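The Town That Eats at Two Tables

Eirini Tzavaras came to Caltmont with one suitcase and a notebook of recipes from her grandmother. She wanted to stay one winter and improve her English. That was 13 years ago, and she has now cooked in most of the kitchens on the harbor street, including the one she rents today.

Caltmont has 3,215 inhabitants and a fishing harbor which is smaller than it used to be. In August the visitors come and the restaurants are full until late. In the other months the town eats at home, and this home cooking is what interested me when I arrived in June 2018.

"The visitors ask for lobster," Tzavaras told me. "The people who live here ask for soup."

The soup has many versions. In the upper streets it is made with potatoes and smoked fish, and the old families put nothing green in it. Near the harbor it becomes thinner and more sour, with tomato and a lot of pepper. Each side of the town is convinced that the other side learned it wrongly. I ate both in one day and I was asked four times which was better. 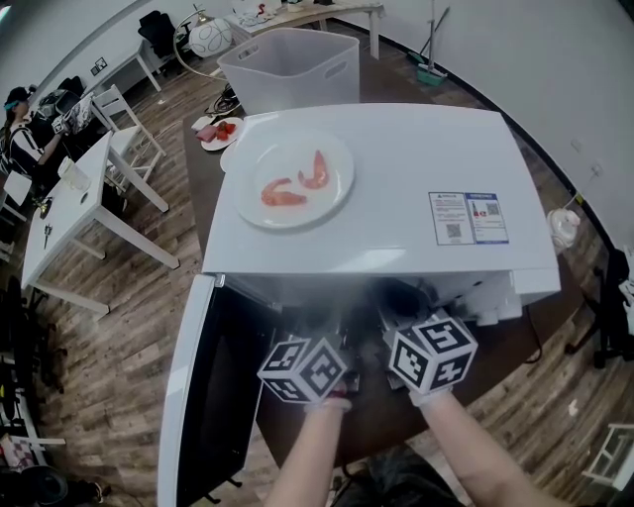
Leftovers have their own rules here. Fish soup is never served again to a guest, but the family will eat it the next day for lunch, and many say they prefer it. Rice goes into fish cakes. Bread that is too hard is rubbed with garlic and put under the broth, a habit that Corentin Arnaud remembers from his own childhood in France.

Arnaud runs Chamoun, the bakery behind the church. He kept the name of the former owner, who still comes every morning to buy one loaf and to criticize the crust. The oven is from the time of this man too. It is slow to heat and Arnaud lights it at three, when the first boats are preparing to leave.

He sells 247 loaves on a normal day in spring. "In summer I could sell double," he said, "but then I must sleep in the flour."

In the evening I went back to Tzavaras, who had closed early. She put two bowls on the table by the window, one from the upper streets and one from the harbor, and sat down with the second one.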